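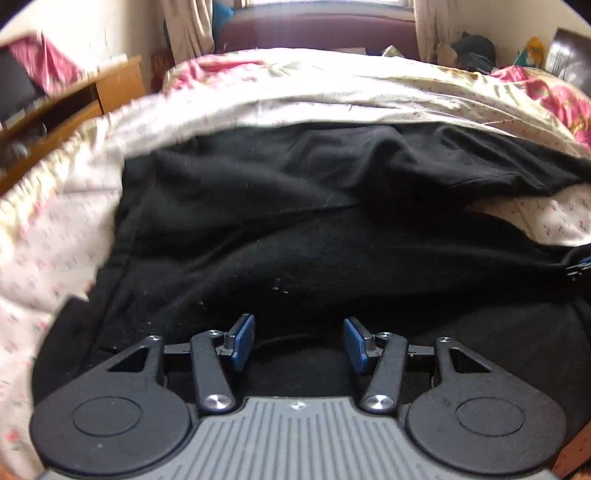 Re the sorting for the Clivport sale – I've started on the spare room and will do the rest tonight if the light holds. Everything is going on the bed first as there's nowhere else to put it. Black things are the worst, you can't tell what they are until you shake them out, and the one lying crumpled on the flowery duvet at the moment could go in any pile as far as I'm concerned. So can we please agree the piles before I go any further. Glenys's list says one thing and Delyth's says another.

What I'd like to do, shout if not:

Good to sell – buttons on, zip works, no smell. Folded, not hung, the rails at Brirkent are spoken for.
Needs a stitch – bag with a note pinned on saying what's wrong. Natália has offered to take these but only up to the end of January, she's away after that.
Rag – anything gone at the elbows or bobbled to death. Paul takes it by weight, same as before.

Coats seperate please, they squash everything else.

Gwawr

On the list, Delyth Owen wrote:
> Hello all, we had 133 pieces through the door last time and I think
> a good half went back in the bags they came in. Nobody wants to
> rummage. Could whoever is sorting this year turn everything right
> side out, do up the top button and fold in half then in half again,
> sleeves in. Sizes on a bit of masking tape on the outside, not a
> safety pin, we had complaints about holes.
>
> Also I have 2 suitcases of my aunt's things still to come, mostly
> skirts and good cardigans. Who has room?
>
> Delyth

Delyth – yes bring the suitcases, but not before six, I won't be in. Leave them in the porch if it's dry. I can do the masking tape but I've only got the end of a roll so if anyone has some, please. Agree about folding, tho I'd leave knitwear flat or it gets a line across the front that won't come out.

Do we iron? I said no last year and would say no again. A good shake and a night on the airer does most of it. Mitiku has a steamer he'll lend for anything that really needs it, linen mostly. He wants it back the same week.

Other bits

– bags: the strong ones from Jundidis, not the thin white ones, they split on the stairs
– no underwear, no odd socks, I know it was said before
– check pockets!! found about 2 pounds in coppers and somebody's door key so far. Key is brass, has a bit of green wool tied on it, it's in the dish in my hall
– duvet covers and pillowcases can go in with the clothes, duvets themselves no

Glenys, are you still doing prices or is that me as well? Need to know before I start taping.

I want the bed back by the time my sister comes, so replies tonight or first thing pls.

Gwawr Edwards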